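Why I Finally Wrote Down Our Table Rules

16 February 2020

So I spent most of this week doing the thing I've been putting off since we moved the arms into the new room, and that is writing the rules down. All of them, on paper, taped up by the door. I know, thrilling! But I promised a couple of you in the comments that I'd share how we run our bench, and it seemed silly to share it before it existed outside my own head.

A little background if you're new. I look after a small robot setup at Solberg, where we work on picking up ordinary household stuff. Soft things, boxes, toys, whatever fits in a gripper. I didn't come from factories. I came from software, where if you break something you roll it back and go get lunch. Robot arms cured me of that pretty fast.

When I started I figured there'd be some big official standard and I'd just follow it. And there are standards, good ones, and you should read them (slowly, with coffee). But they're written to cover everybody, and a lot of them tell you to do a risk assessment for your own setup and then leave you alone with it. That's fair. It just means somebody still has to decide where the keyboard goes.

My first rule is about hands. If the arm has power and the program is loaded, hands stay outside the table edge. It doesn't matter that it's moving slowly, or that you only want to nudge one thing a tiny bit. You hit stop, you say "hands in" out loud, you move the thing, you say "hands out," and then you go again. People feel goofy saying it the first day. By the second week they say it at home when they're reaching into the oven, or at least I do.

Second one is that nothing goes on the work surface unless it's part of the task or bolted down. No coffee, no phones, no screwdrivers "just for a sec." I once watched an arm drag somebody's lanyard very calmly off the side of a table at my old job at Bestatetti, and I still think about it.

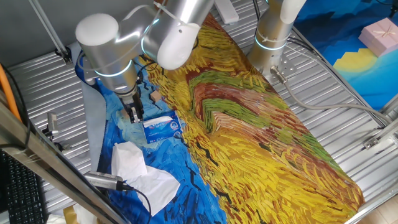

Then there are the cables, which I could complain about all day. Every cable has to be off the area the arm can reach, and every one gets a label at both ends. We did the labels back when we had a much simpler setup and then let it slide, so I spent a whole afternoon crawling around with a label maker and a flashlight. If you only steal one idea from this post, steal the labels.

Cameras get their own rule. Once a camera is clamped, you don't touch it without writing it in the log, even if you're sure you put it back exactly the same. You didn't put it back exactly the same. A small bump can throw off the calibration, and then you spend two days blaming the code. So now we have a quick check at the start of every session, and if the numbers look off we redo the calibration before anyone runs anything.

I go back and forth on the logging, to be honest with you. We had a form with 24 boxes on it that I'd adapted from the Demen project, and people filled it in beautifully for a while and then started ticking straight down the column without looking up. I cut it to 6. Those get read. What's the task, what's on the table, who's at the stop button, did the calibration check pass, what changed since last time, and anything weird. The last box is my favorite. Somebody wrote "hummed" in there and we found a loose screw.

The busy backgrounds question came up again too. We switch what's under the objects pretty often, because a plain gray surface makes everything look easier than it is. I'm all for it, but a background change now counts as a change and goes in the log like anything else. We have more than 1,000 runs saved from before I made that rule, and sorting out which ones used what has been a real pain in the neck.

The stop button rule is the one I won't bend on. One person runs the program, another person has the stop within reach, and the second person isn't also answering email. If there's only one of you in the room, you can work in simulation or tidy the cables. I got some grumbling about this and I get it, it slows us down in the evenings. Still not changing it.

Next up I want to work out what to do about visitors, because at the moment my policy is mostly me standing in the way with my arms out. The folks over at Sidik have painted a line on their floor and I'm a little jealous of it. I've got a roll of yellow tape and a free morning coming up, so we'll see how straight I can get it. If you've got floor tape that survives a rolling chair, please tell me the kind in the comments!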